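**Cetley Folding Surface, light gray**

Item 2941. Page updated 8/14/21.

A flat, fabric-covered surface for sorting and folding clothes. It replaces the Tostus cover, which we stopped selling in February. The weave is finer than the old one, with light and darker gray threads mixed so that lint shows less.
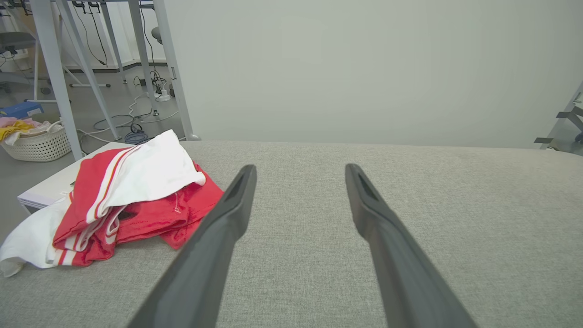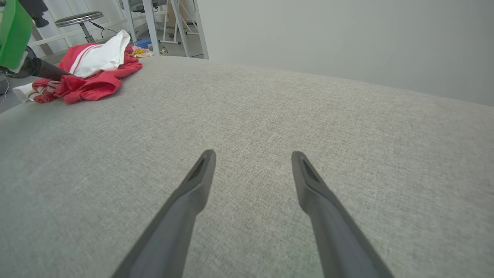

*Cetley in light gray, with red and white laundry waiting at the left.*

**What it's for**

Tip the clean load out at one end and fold at the other. T-shirts, shorts, pillowcases and hand towels all fit with space left over. For bed sheets you will want to fold once in the air first, then finish on the surface.

The fabric has some grip. Slippery sports clothes stay where you put them, and a sleeve you have turned in doesn't slide back out while you do the other one. People who have only folded on a bare tabletop usually notice this first.

**Cover**

- Color: light gray
- Fine woven polyester, 43% recycled
- Machine wash cold, line dry
- Do not iron — the backing will soften
- Fitted edge, held with a drawcord underneath

New covers are tight for the first few uses. Pull the corners on evenly and leave it overnight before tying off the cord. If it still puckers, take it off and start from the opposite side.

**Using it with a basket**

Any floor basket will do. We sell the Vikell, but a woven one you already own works just as well. Keep it within reach of the end where you unload, and keep whites and brights apart if they are still to be washed. Damp clothes should not be left on the cover overnight.

**In the box**

- 1 padded surface
- 2 covers, both light gray
- Drawcord and stopper

Legs are not included. The surface sits on any level table or on the Levchenko base, sold separately.

**Spares**

Single covers can be ordered under the same item number with a C at the end. The Tostus cover does not fit; its corners are cut to a different shape.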